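Remote Tower Services at Small Airfields: Notes on the Jeltovitz Consultation

Posted in September by Dede Ofori
Filed under: Air traffic management, Regional airports

The consultation on remote tower services at Jeltovitz closed at noon on the last working day of the month, and I submitted a response in a personal capacity. Several readers have asked for the substance of it. What follows is a shortened version, with the references to individual paragraphs of the consultation paper removed.

The proposal would transfer aerodrome control at Jeltovitz from the present tower to a shared center at Grundthorpe, 164 miles to the south. Controllers at Grundthorpe would work from a bank of screens fed by a camera mast, with a signal lamp and a pan-tilt camera available on request. The existing tower would be kept in a usable condition for one winter and then closed.

I support the proposal in principle. The tower at Jeltovitz was built for a level of traffic that has not returned, and its opening hours have been cut twice. Scheduled operators now plan around the hours of the tower, and the air ambulance has on occasion arrived outside them. A shared center would permit longer hours without a matching increase in staff at the airfield. That is a real benefit to the community and should be stated plainly.

My reservations concern three matters: staffing, the treatment of mixed traffic, and the arrangements for loss of the data link.

On staffing, the paper assumes that one controller may provide service to two airfields at the same time during quiet periods. It does not define a quiet period. Nearly 70 movements were recorded at Jeltovitz on the busiest day of the gliding season, most of them between ten in the morning and four in the afternoon. On the same day the scheduled service ran late in both directions. I have asked that simultaneous service be excluded whenever gliding is notified, and that the limit be set out in the unit's local instructions, where a controller can point to it. 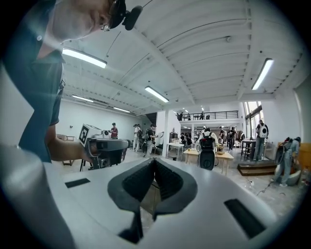 A man in a dark teal shirt holding a handheld gripper.

On mixed traffic, the paper relies heavily on the trial conducted at Amegashie. The trial was well run and its report deserves careful reading. It was also carried out at an airfield with one paved runway, no gliding and very little training activity. Jeltovitz has a grass strip parallel to the main runway, and the circuit is shared by pilots whose radio discipline varies considerably. A controller in a tower will often notice a glider being pulled to the launch point well before anyone calls. I am not persuaded that the proposed camera coverage gives the same warning, and I have asked for a second mast at the western end.

On the data link, the paper describes two routes between the airfield and the center, supplied under contract by Mastico. The map in the annex shows both routes sharing a duct where they cross the river. A single excavation in the wrong place could therefore remove both. The stated target for restoring service is 60 minutes. That may be acceptable for a freight delay, but the paper should explain what happens to an aircraft already in the circuit when the screens go dark. A published procedure and a local radio fallback would answer most of my concern.

I also raised the subject of consultation with the flying clubs. The single evening meeting was held during the competition week, when many members were away. A further meeting would cost little and would bring forward practical knowledge of the field that the authors of the paper do not appear to have had.

My response ran to 4 pages with the annex. I have been told that a summary of all responses will be issued before a decision is taken, and I will post a link to it when it appears. Readers who responded separately are welcome to leave a copy in the comments. Please remove personal contact details before doing so.

Comments on this post will remain open until the summary is published.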